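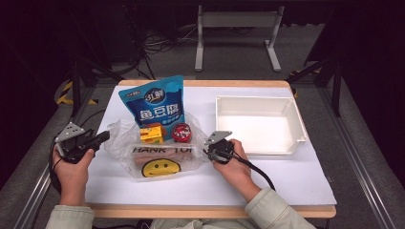 A room with a lock is not a common room, Hường Đinh told us, and whoever keeps the key decides who is a neighbour. We return to this remark several times in the present section, which treats the third theme of our material: the way in which the rules of shared rooms divide the residents of mixed-tenure housing into those who may invite and those who may only be invited.

Figure 3. Packaged food and a white tray on a table.

4.3 Who may invite: booking, keys and the shared room

The literature on mixed tenure has mostly looked at façades, entrances and play areas. When owners and tenants use different doors, the separation is easy to see and also easy to criticise. Much less has been written on the rooms that all residents are allowed to enter, at least on paper. In both estates of our study such a room exists. In Plavley it lies on the ground floor between the bicycle store and the owners' staircase. In Biltby it is a low separate building in the courtyard, which was planned as a laundry and changed its purpose before the first residents moved in. Both rooms are described in the sales brochures and in the rental contracts as being "for everyone in the development", in the same words. We were therefore interested in what happens between the contract and the door.

We should first explain how a booking is made. Odera, the company which manages both estates, moved all bookings to the Gilleo system in February of the year before our fieldwork. Before that time, a paper list hung beside the door. In the new system each household has an account, and the account is connected with the person who signed the purchase or the lease. An owner can give booking rights to other adults in the home. A tenant cannot do this, because the lease is registered in a different part of the system, where only one name is allowed. We asked several times if this difference was intended. The answer we received from the management office was that the tenant register is older and that it was "taken over as it was". We have no ground to doubt this. Still, the effect is the same as if somebody had decided it.

The effect can be seen well in the case of Hạnh La. She lives in Biltby with her sister, and the lease is in the name of the sister, who works in another town during the week. When Hạnh La wants to use the room, she must telephone, wait until her sister has a pause, and ask her to book. The confirmation code is then sent to the sister's telephone, and the sister sends it further. "I am not forbidden anything," she said. "I am only always one step behind." She had stopped booking the room for herself by the time of our second interview. She goes there when others have booked it, and she brings food with her, more than is needed.

This last detail appeared in a number of the 40 interviews, and we did not at first know what to do with it. Food was not in our interview guide. It came in through answers to other questions, for instance when we asked how a person knew that he or she was welcome. Tenants spoke often of what they had brought. Owners spoke more often of what had been served. We coded these passages separately and found that the verbs followed tenure more closely than they followed age or length of residence. The things themselves were of an ordinary kind: bread, snacks in bags, fruit, tea, something that can be set on a table still in its packaging, as with the items in Figure 3. The packaging was mentioned with approval by two tenants, who thought that home-cooked dishes put the guest in a more difficult position. A closed bag may be taken home again if nobody opens it. A pot may not.

Classic accounts of hospitality assume that the host has the house and the guest comes from outside. In a shared room this assumption fails, as both parties have the same formal right to be there. What remains is the booking. The one who booked becomes host for the evening, receives thanks, decides when the lights are put out, and is also responsible for the deposit of 100, which is charged if the floor is left dirty. Rosario Orlandini, an owner in Plavley, described the role with some tiredness: "They thank me for coming to a room which belongs to them also. I say please, do not thank me. But I have the code, so they thank me." He had tried to give the code to a tenant household on the same floor, so that they could open the door by themselves. The system sent a new code the next week and the arrangement ended.

It would be too simple to conclude that owners wish to keep the room for themselves. Most of those we spoke to were not aware that tenants book under other conditions. Oluf Riis, who has lived in Biltby since it was built, had the impression that tenants were less interested in common activities. He gave as evidence the booking calendar, in which the names of tenants are seldom found. When we explained the rule to him, he was silent for a moment and then asked us to repeat it. He afterwards wrote to the management office, and he allowed us to read the letter, dated 23 June 2025. In it he does not ask for equal rights in general terms. He asks that "the person who will carry the chairs should be able to book the chairs". The office answered that the matter would be looked at in connection with the next update. At the end of our fieldwork the rule was unchanged.

The case shows how a technical arrangement can produce evidence for a moral judgement. The calendar is open for all to read, and it shows few tenants. From this, residents draw the conclusion that tenants do not take part. In Plavley the same conclusion was drawn in a residents' newsletter, where a short unsigned text complained that "the same people always do everything". Three tenants mentioned this text to us without being asked. One of them had kept it. She had been present at 11 of the gatherings the text referred to, she said, and had washed up after most of them, but her name could not stand anywhere, as there was no place in the system in which to write it.

We find it useful here to separate presence from standing. Presence is a matter of being in the room. Standing is a matter of being recorded as someone who can open it for others. In studies of gated housing these two are often lost together, since the person without standing is stopped at the gate. In our estates they come apart. Tenants are present, often more than owners are, and they lack standing. This is perhaps the reason why the difference is so little discussed: there is no moment of refusal, and so there is no scene which a person could tell afterwards to a friend or to a newspaper. Several tenants had difficulty in saying what exactly they were dissatisfied with. They began a sentence, stopped, and said that it was a small thing.

Not all of our material points in this direction. Remo Caputo, a tenant in Plavley, considered the present rule to be an advantage. In his earlier home he had been responsible for a shared key, and he had been blamed for a broken window that he had not broken. "Now I come, I eat, I go home and nobody rings at my door," he said. He was also sceptical of our questions and thought that researchers prefer people who are sad about their building. We take this objection seriously. Standing brings duties, and there are residents who have good reasons to wish to be free of them. We would only add that Caputo's lease is in his own name, and that he is thus able to book and chooses not to do so. Hạnh La does not have this choice. The two behave in the same way when seen from the courtyard, and the calendar cannot tell one from the other.

A further complication concerns children. In Biltby, young people under eighteen are not allowed to be in the room without the person who booked it. For owners' families this is solved by giving rights to a grandparent or an older brother or sister. In tenant families the one registered adult must be there in person. Two mothers told us that birthdays were therefore held in the flat, even when it was crowded, and that the guests were afterwards asked by other parents why the room had not been used. One of these mothers had given different explanations to different people: that the room was cold, that it had been taken. She had not mentioned the lease to any of them. It seems to us that such small untruths form a part of the cost of the arrangement, although they would not appear in any survey of satisfaction.

We have also looked at the times of the day. Between the end of the working day and the evening meal the door in Plavley is often held open with a chair, and people go in and out without a booking. This practice is against the house rules. It was described by owners and tenants in almost equal words and with clear pleasure, and nobody in these accounts is a host. Hường Đinh, when we read to her some anonymous lines on the open door, laughed and said that she knew which chair it was. She did not think that the chair should be made official. As soon as it has a rule, she said, someone will have to be responsible for the chair. The management office, on its side, has asked for a door which closes by itself, and the work had been ordered when we made our last visit.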